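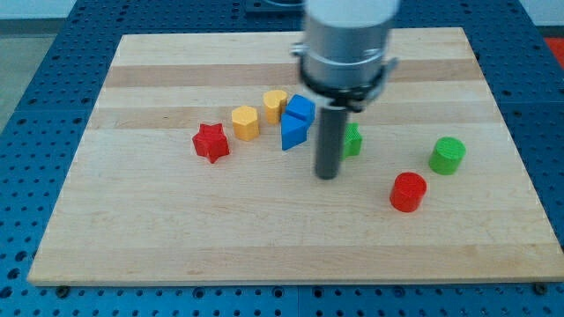 4. Scoring Review and Bonus Thresholds

4.1 Setting

Performance clauses in player contracts usually pay on a step. A player who reaches a stated total receives the full bonus, and a player who falls short by any margin receives none of it. The totals come from the league's official scoring record, which is kept by hand at the venue and then reviewed against game video. Most changes made in review are small. A shared tackle becomes a solo tackle, or an assist is moved from one player to another. Such a change has no effect on the result of the game, but it can move a player across a step in his contract.

In this section we ask whether review changes are more common for players who finish a season close to a contract threshold. We treat the original entry by the venue scorer and the reviewed entry as two separate measurements of the same play. The difference between them is the correction. A positive correction adds credit to the player and a negative correction removes it.

4.2 Data

The sample covers 452 player-seasons with at least one clause tied to a counting statistic. Clauses tied to playing time, team wins or award voting were left out, as were clauses that depend on a rank within the league. Where a contract listed several steps for the same statistic, we kept only the step nearest to the player's total before review.

Corrections were taken from the weekly change notices. Each notice gives the game, the play, the original credit and the revised credit, but no reason for the change. We matched notices to plays by game clock and down. More than 700 notices could be matched this way. Those that could not be matched were mostly cases in which the clock reading had itself been revised, and they are excluded from the main tables. Adding them back under a looser matching rule does not change the sign of any estimate reported here.

4.3 Distance to threshold

For each player-season we define distance as the reviewed total minus the contract threshold, in units of the statistic. Half credits are kept as halves. A distance of zero means that the player reached the threshold exactly and was paid.

If review is blind to contract terms, the distribution of distance should be smooth through zero. A jump at zero has two possible sources. Players and coaches may respond to the clause during play, for example by keeping a starter on the field late in a decided game. Teams and agents may also respond after play, by asking for a second look at certain entries. The first source should appear in the original totals as well as in the reviewed totals. The second should appear only in the reviewed totals. We therefore run the same test on both series and compare the results.

Figure 3 plots the two series on a common axis. Bins are one half credit wide, and bins that would mix player-seasons on either side of zero are not used. The original totals show a mild rise just above the threshold. The reviewed totals show a larger one, and the bin immediately below zero is thinner than its neighbors. The gap between the two series closes as distance grows in either direction.

Figure 3. Player-seasons by distance to contract threshold, before and after scoring review.

4.4 Timing

A request for review must be filed within 5 days of the game. Late in the season this window matters more, as the player's remaining chances to reach the total on the field are few. We split the corrections at the midpoint of the schedule and repeat the comparison. In the first half, corrections near the threshold are no more frequent than corrections elsewhere. The excess is found in the second half, and most of it in the final weeks.

This pattern is consistent with selective requests. It does not show that the reviewers themselves favor players near a threshold. A request brings a play to the reviewer's attention, and some share of plays will be changed whenever they are looked at again with care. The change notices do not record who asked for the review, so we cannot separate the rate at which requests are filed from the rate at which they are granted. Section 5 takes up this question with a small set of denied requests.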